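Tandmont Table Challenge

The Tandmont Table Challenge is a student robotics competition in which teams program a single robot arm to clear and sort household objects on a tabletop. It is open to high school and community college teams and is held each November at the Potgieter Technical Center. The competition grew out of an after-school club started by Jeanie Cruickshank, a shop and electronics teacher, who remains its head judge.

History

The club began as a weekly class in motor control. Its first members built their own arms from kits, and most of the school year went to repairs. Cruickshank later moved the class to ready-made arms so that students could spend their time on programming. The first contest between schools was a one-day event with teams from Platalen and Sarkano. A college division was added two seasons later.

Format

Each team has one arm, one two-finger gripper and one table. Teams may use any camera placement, though most mount a small camera near the gripper. A run lasts 125 seconds. Objects are drawn from a published list of cups, bowls, utensils, dish racks and packing supplies, and their starting positions are set by a judge immediately before the run.

The tabletop may be plain or patterned. Patterned coverings were introduced after several teams relied on a solid background color to find objects. Teams are told which type will be used when they check in.

Students may not touch the arm or the objects once a run has started. A team may stop its run early and keep the points earned up to then.

Scoring

A perfect run is worth 100 points, of which 40 are given for correct placement. The rest are divided among clean grasps, order of work and time remaining. An object that falls off the table costs the team its placement points for that object. Ties are decided by a second run on a new layout. The highest season total on record is 1,722, set by the Sarkano team in the high school division.

Preparation

Teams practice from September on, usually in a classroom or shop. Students drive the arm by hand at first and record the movements, then use the recordings to write or train a control program. Cups are normally the first objects attempted.

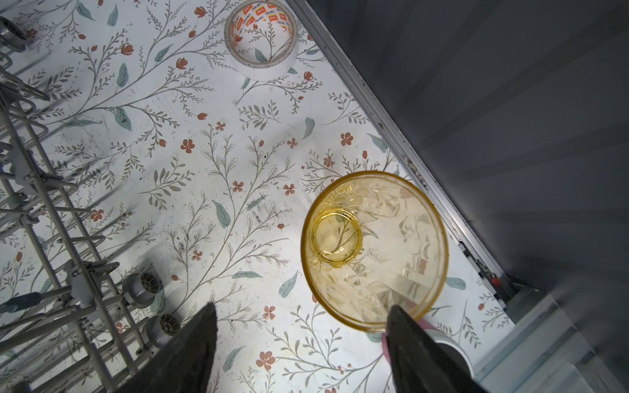
Clear and tinted plastic is treated as a separate skill in the club's teaching notes, as the pattern of the covering shows through it and can confuse a program that looks for edges. The notes recommend practicing with several cup colors and under different room lighting.

Awards

Trophies are given to the top team in each division. The Potgieter Prize goes to the team with the best written record of its work, regardless of score. The Platalen team has won it more often than any other school.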